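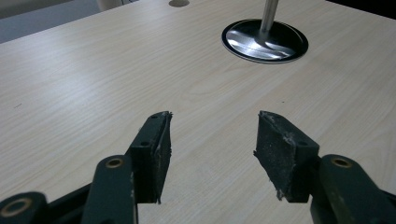
Nyokabi Mwakyusa reckons you can't teach paragraphing at all, that people pick it up from reading or they don't, and she told me so in the corridor five minutes before I was due to teach it to you lot. So these notes are partly my answer to her!

**Week 4: Where does a paragraph stop?**

I was taught in primary school that a paragraph is five sentences. Mine were always five sentences, even when I'd run out of things to say by the third (you can picture the fourth and fifth). Please let go of that one if you've still got it.

What I do now is read the draft aloud and put a pencil stroke wherever my voice drops. Then I look at the strokes. Some are just tired breathing, but most of them sit where the subject has shifted – a new time, a new person, an objection coming in.

Try it on the Holzer extract in your reader. It's 579 words with every break stripped out, and Dennis Swai and I both marked it up over the break. We disagreed in 2 places, and I still think he's wrong about the second one, the bit where the ferry leaves. He wants the departure on its own. I'd run it straight on from the argument, so you feel how quickly she's gone. Have a go before you look at either version.

A few things to watch for:

- One-sentence paragraphs. Lovely now and then, exhausting by the bottom of the page.
- Opening with "However". Check whether the sentence belongs to the paragraph before.
- Dialogue. New speaker, new line, and keep the speaker's gestures with their own words.

**For next time**

Write 500 words on a place you've had to leave, with no breaks whatsoever. Swap with a neighbour and mark up each other's. Don't discuss it first, and don't tidy your own before you hand it over (I know some of you will).

Optional reading is the Hendimier essay on white space. It's a bit of a slog until the section on letters, so start there if you're short on time.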